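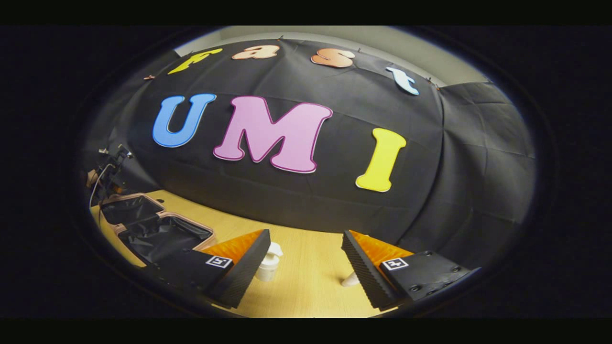
Cutout letters on black fabric, one orange tack at the upper left

How do I keep black fabric from sagging and creasing on a display wall?

Posted by Zuweira Ansah in Crafts & Display, November 5, 2021

I have been put in charge of the wall at the end of our hall, an honor I won by being out of the room when it was discussed. It needs a black fabric background with big cardstock letters on it, and it has to stay up for a month. The wall is painted drywall, light gray, and the hall people will let me use tacks but not staples and nothing with glue on the back.

My trial run at home did not go well. I bought a length of black polyester at Adomaitis, the cheap kind that comes folded around a card, so it has a crease every foot like a road map. I tacked the top corners, stood back, and watched the middle come forward to greet me. More tacks along the top gave me a row of little scallops. By morning the bottom had settled in a heap on the sideboard.

Then the letters. I cut them in a fat rounded style out of colored cardstock. Double-sided tape held them long enough for me to put the kettle on.

So: what fabric should I have bought, how do I get the folds out of the one I did buy, and what do people use to hold paper letters on cloth? I have already spent more than I told my husband I spent, so answers that begin with "just buy a frame system" will be read with interest and ignored.

Fatemeh Esfahani
Member, 1012 posts

I did window displays for a department store for longer than I care to put in writing, so I have opinions.

Fabric first. Polyester off a folded card is the worst of the choices, but you own it, so let's use it. Hang it over a shower rod and steam it from the back, top to bottom, with a hand steamer. Don't iron it unless you enjoy shiny patches. Black shows every one of them under hall lights. Whatever you do, once it's steamed, roll it on a cardboard tube to carry it over. I have watched grown adults steam a cloth for an hour and then fold it to fit in the car.

If you ever buy again, ask for a matte knit with a little stretch, or felt if the wall is small. Felt is dull to look at and very forgiving, and I have known marriages that ran on less. Cotton duck is lovely and heavy and will pull your tacks out by the second week.

Now the sag. You are tacking from the corners in, and that's how you get scallops. Start at the center of the top edge. One tack. Then work outward, left, right, left, right, a hand's width apart, pulling sideways a bit each time. Fold the top edge over twice before you start so each tack goes through several layers. Then do the center bottom, pulling down, and work outward again. Sides last. If there's a table against the wall, end the cloth a little above it or let it run down behind it. Resting it on the tabletop takes the tension off and the whole thing slumps.

A better way, if you can stand a little sewing, is a sleeve along the top and another along the bottom. Put a flat wooden slat in each. Tack through the top slat's sleeve and let the bottom one hang. The weight does the pulling for you.

If your cloth isn't wide enough and you need a second panel beside it, overlap them by a generous hand and pin the overlap from behind. A gap shows the wall, and a pale stripe down a black background is all anyone will look at.

For the letters, small dressmaker's pins put in at an angle from the side, so the head hides under the edge of the card. Two for a small letter, four for a big one. Lay out the whole word on the floor before you pin anything, and start pinning from the middle letter. People start at the left and run out of wall.

TapeAndHope
Member, 3367 posts

Hot glue

Zuweira Ansah
Original poster

Thank you Fatemeh. Steaming from the back took out most of the folds, and the ones left are down low where I can put a plant. I went with the slats. The lumber aisle at Kullesero sold me two strips of lath for less than the parking.

Center-out worked. There is still a bit of a belly in the middle if you look along it sideways, but I don't intend to let anyone do that.

To the gentleman who said hot glue: I did test it on a scrap. The letter is now part of the scrap.

One more thing if you're still reading. My pins are fine on the cardstock, but the yellow letters have started to curl at the points. Is that the pins or the paper?

Fatemeh Esfahani
Member

Paper. Cheap cardstock curls toward whichever side dries faster. Stick a second layer on the back with the grain running the other way and leave it under some heavy books overnight. Rounded letters curl less than pointy ones, so you chose well there, whether you meant to or not.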